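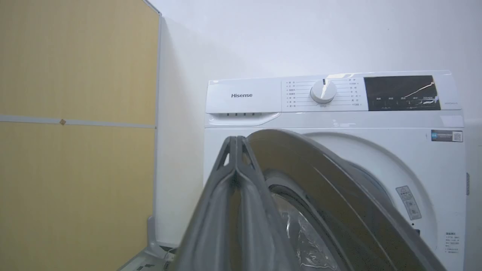
The reply from Clendix, when we sent round the first version of this list, was that a washing machine is a light risk and one page would be enough. We kept the page short, but every point must be answered before the arm is powered.

Carkar test room, laundry task, inspection checklist
Last updated: November 21, 2023

1. Emergency stop pressed and released once by each operator. OK.
2. Arm speed in shared mode limited to 10 per cent. OK.
3. Gripper force at the door ring not above 70 N. OK. Comment: please write the measured value also, the word "fine" is not a value.
4. Fingers checked for cracks and sharp edges. OK, to repeat in January.
5. Machine door moves freely by hand before the robot touches it. OK.

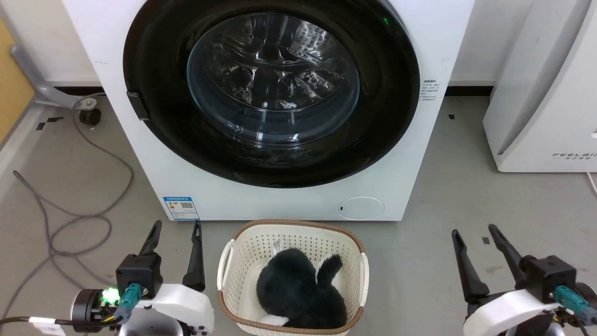

6. Floor and walking way. Not accepted. The rule from Adjei asks for a free way of 100 cm on every side where a person can enter. Cables must be fixed or covered, and the grey ones lying in loops on the left side of the floor are neither. The chair with casters must also go out of the working area, as it can roll.

7. Test load is soft and has no loose parts. OK.
8. Fliltureck form signed by two persons. Open, page 11 is missing.

Work can start again when points 6 and 8 are closed.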